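Gakness Sorting and Packing
Metal Bin and Loose Item Inspection, Form 2463
Site: Rosovia building, ground floor, mixed goods room
Date of inspection: May 5, 2021
Inspected by: Mercy Wanyama
Room lead: Nhàn Phan
Previous form on file: yes
Next inspection due: June

How to fill in this form
Mark every line OK, FIX, or N/A. A line marked FIX needs a comment. Write what you found and what you did about it, with the bin number if it concerns one bin. Leave the signature lines blank until the FIX items have an owner. If a bin is pulled from use, tag it and write the bin number in section 6.

Section 1. Floor and access

1.1 Walkways clear to full width: OK
1.2 Floor free of spills and loose packing material: FIX
Comment: Shrink wrap scraps by the supply shelf. Picked up during the inspection. The trash can at that end has no lid and fills up by midday. Ask for a bigger one.
1.3 Exit door opens fully and is not used for storage: OK
1.4 Lighting good enough to read small print on a label: OK
Comment: Read a Swai shelf label at arm's length with no trouble. One tube near the door flickers when first switched on, then settles. Not marked as a fix, but keep an eye on it.
1.5 Extinguisher in place and tag current: OK
1.6 First aid box stocked: FIX
Comment: Short on small bandages. Most of what goes missing is the finger size. Nhàn will add them to the next supply order.

Section 2. Metal bins, empty condition

Bins are checked one at a time. Take everything out, look inside, run a gloved hand along the top edge, then put the items back. Do not check the edge with a bare hand.

2.1 Top edges smooth, no burrs: FIX
Comment: One rough spot on bin 8, right-hand corner. Catches a cloth when you wipe it. Pulled, see section 6.
2.2 Corners tight, no gaps where small things can lodge: OK
2.3 Floor of bin flat: OK
Comment: Bin 4 has a shallow dent near one wall. It was on the last form too and has not grown. Round items tend to settle in it. Fine to use.
2.4 Inside walls clean: FIX
Comment: Bins 4 and 8 had a sticky film along the bottom seam, probably from an old label. Wiped with warm water and dish soap. Do not use the citrus remover inside the bins, the smell stays for days and gets into anything soft.
2.5 Bin sits level and does not slide when pushed lightly: OK
2.6 Bin number readable from the front: FIX
Comment: The number on 996 was worn to the point where I first took it for 906. Relabeled.

Section 3. Bin contents

General comment on this section: the bins are for small mixed items with no sharp edges. The idea is that each item can be picked out by itself without moving everything else. Bins that are too full get marked FIX even when nothing in them is wrong.

3.1 No item sticks up above the top edge: OK
3.2 Items can be picked out singly: OK
Comment: Better than the last form. The load was cut down and it shows.
3.3 Tubes and bottles have caps on and closed: FIX
Comment: Bin 4 had a flip cap that does not click shut. Item thrown out. A cap that only looks closed should be counted as open. Press it.
3.4 No leaks or residue from any container: OK
3.5 No glass: OK
Comment: Somebody had put a small jar on the shelf above the bins. It was not in a bin, so this line stays OK, but the jar has been moved to the glass cabinet.
3.6 No cracked or split plastic: OK
3.7 Nothing under size: OK
Comment: The rule is that an item has to be big enough not to disappear under the others. Dark items are the ones to look for. They are easy to miss from above, especially at the far side. Move the other things before you mark this line.
3.8 Long items lying down or supported at one end: OK
Comment: See the note on long items below.

Note on long items. A bottle-shaped item with a rounded end will often come to rest against a wall of the bin at a slant. This is allowed as long as it stays under the top edge and does not trap a smaller item beneath it. If a tube has ended up below it, check that the tube comes out without being squeezed. I tried this with every long item in the room and all came free. 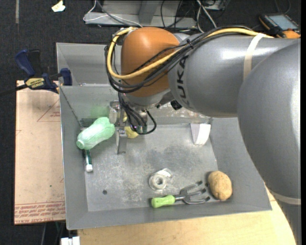

Section 3, item 3.8. Mint-green bottle-shaped item at a slant toward the left wall, green and white tube below its lower end. White curved block at the back wall.

Note on blocks. Anything block-shaped may stand against the back wall. Please do not stack on top of blocks, curved ones in particular. A stacked item drops when the bin is bumped, and we have had two dents from that in the Lukutetti bins, which are thinner than ours.

3.9 Items match the content card for the bin: FIX
Comment: Two cards out of date. The items were fine, the cards were old. Cards should be rewritten when the load changes and not at the end of the week. Color is the quickest thing to go by, so write the color first and the kind of item second. "Yellow" alone is not enough if there is more than one yellow item in the room.
3.10 Items clean enough to handle without gloves: OK
Comment: Wiped a few that had dust in the ridges. A soft toothbrush works well on ridged surfaces, a cloth does not reach down.

Section 4. Supply shelf and tools

4.1 Shelf fixed to wall: OK
4.2 Heavy boxes on the lowest level: FIX
Comment: A full carton of label rolls was on the top level. Moved down. It took two of us.
4.3 Box cutters closed and in the drawer: OK
4.4 Cleaning bottles labeled: FIX
Comment: One spray bottle with no label. Contents poured away by Nhàn, bottle rinsed and labeled "water." I know it was most likely water to begin with, but it has to say so.
4.5 Cloths clean and hung to dry: OK
4.6 Step stool steady, feet in good shape: OK
Comment: Rubber foot replaced since the last form.
4.7 Gloves available in small, medium and large: FIX
Comment: No small. Medium is too loose for checking edges and people end up taking them off. Order small.

Section 5. Handling

This section is filled in by asking the room lead and watching one bin being changed over.

5.1 Bin carried with both hands, or by two people if full: OK
5.2 Contents taken out before bin is tilted: OK
5.3 Items laid on the mat, not on the floor: FIX
Comment: The mat was at the other end of the room, so the items went on the floor for a minute. Hang the mat on the hook beside the sink where it used to be.
5.4 Bin wiped before reloading: OK
5.5 Items placed by hand, not poured: OK
Comment: Nhàn says pouring was common last winter and has mostly stopped. Pouring puts the tubes at the bottom and splits the caps.
5.6 Hands washed after handling cleaning supplies: OK

Section 6. Pulled from use

Bin 8: rough edge at right-hand corner. Tagged. To be filed smooth and checked again with a cloth and then with a glove. Can go back once both pass. No need to wait for the June form.
Flip cap tube from bin 4: thrown out, take it off the content card.

Section 7. Open items and owners

Bigger trash can with lid, supply end of room: Mercy Wanyama
Finger bandages: Nhàn Phan
Small gloves: Nhàn Phan
Content cards, two to rewrite: Nhàn Phan
Mat back on hook: done before I left
Edge on bin 8: Mercy Wanyama
Flickering light tube: watch only, no owner

Section 8. Remarks from the room lead

I agree with the list except for 4.2. The label rolls were put on top when the lower levels were being wiped and had not been moved back yet. I accept the mark but would like that written down. On 3.9, I would like to have blank cards kept in the room. At present they are in the front office and people do not walk over for one card. N.P.

Reply: noted. A pack of blank cards will be left in the drawer under the supply shelf. M.W.

Signed, inspector: Mercy Wanyama
Signed, room lead: Nhàn Phan
Keep the original in the room folder. Send one copy to the front office.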